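Re: Open afternoon at Forance, is it worth the drive?

On Thursday one of the list members wrote:

> Has anyone been to one of the open afternoons at Forance in Bulldale?
> Our ward equipment group has three places and I have to decide by the
> end of the week who goes. I've seen the promo clip. I'd like to know
> what they show when people are standing in the room, and whether you
> get to ask questions. Also, is there parking?

I went to the November one, so I can answer most of this.

Parking first. There is a lot behind the building but it fills up early. I ended up at the Queiroz garden store across the road, which charges $3 for the afternoon and doesn't seem to mind. Sign in at the side door, not the front.

The afternoon starts with a talk. It ran long and you can skip it if you have read their web page. The figures I wrote down were 4,000 drawer tasks logged since they set up the room, and 189 different supply items in their test stock. I asked how many of the 4,000 were done with no help from an operator and was told they would send that later. I don't have it yet.

After that you go to the demo room in small groups. They have it set up like a patient room, with a bed frame on casters and a supply cabinet. The job is bedside supplies: get down to a low drawer, open it, find the item asked for, close it again. The robot has two arms and legs and works from a bent-knee position for the low drawers. The software side is called Terkix. It keeps the list of what should be in each drawer, and the staff can change the list from a tablet.

My notes on the demo:

It is slow. Bring patience, and stand on the window side if you can, as the operator's desk blocks the other one.

Small flat packets were the hard part by their own account. Boxes are easier.

The hands wear fabric covers, which they wash. I asked about wipe-down between patients and the answer was that this is still being worked out. For us that is the main question, so please have your people ask it again.

It makes less noise than I expected. You can talk over it.

You do get to ask questions, both in the room and over coffee afterward. The engineers were more useful than the talk. They quoted a floor load for the cabinet and robot together of 700 pounds, so if you are in an older building, check before you get interested.

I would send one person from nursing and one from supply. The third place is up to you. No prices were given.

A couple of pictures from the room, one of a hand and one of the open drawer:
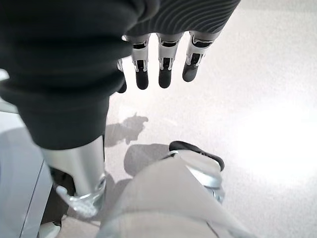
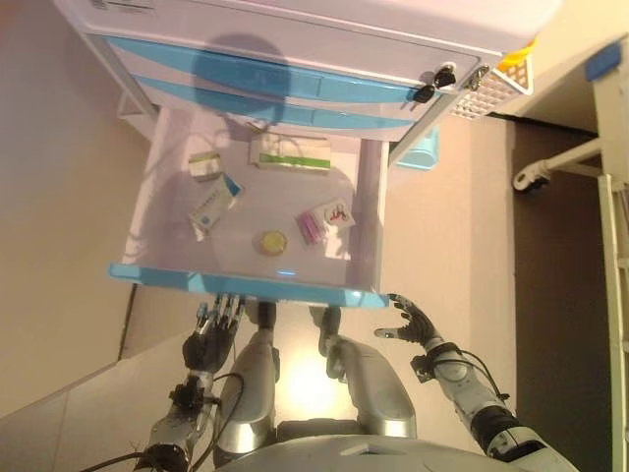

List moderator
Equipment and Supply Discussion List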